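Rabies vaccine shortfall is a distribution problem, says Pitemis epidemiologist

May 30, 2021

The rural clinics in the Lelside district ran out of post-exposure rabies vaccine twice last year. Kristýna Sokol, who tracks supply for the health nonprofit Pitemis, does not blame the manufacturers.

"The doses existed," she said. "They were in the regional store, 70 miles from the people who had been bitten."

Her group reviewed 56 bite cases reported since September. In 7 of them the patient never received a second dose. Sokol said the clinics order by paper form, and a form can sit for about 2 weeks before anyone fills it.

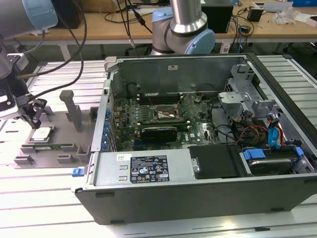
2 min read

Asked whether a larger national stockpile would help, Sokol was doubtful. "You would have more vials in the same refrigerator," she said. "The patient has a schedule. The first dose goes in as soon as possible, and the later ones on fixed days. A stockpile does nothing for that if the clinic is empty."

Pitemis wants each clinic to hold a minimum number of full courses and to reorder when stock drops below it. Selto, the distributor, has agreed to test the method at its Paulík depot – but only for vaccine, and not yet for immune globulin, which is given with the first dose in severe exposures.

Sokol considers that a serious gap. "Globulin is expensive and it expires, so everyone wants someone else to store it," she said.

She also wants dog vaccination funded from the same budget line. At present the two programs report to separate offices and do not share case data.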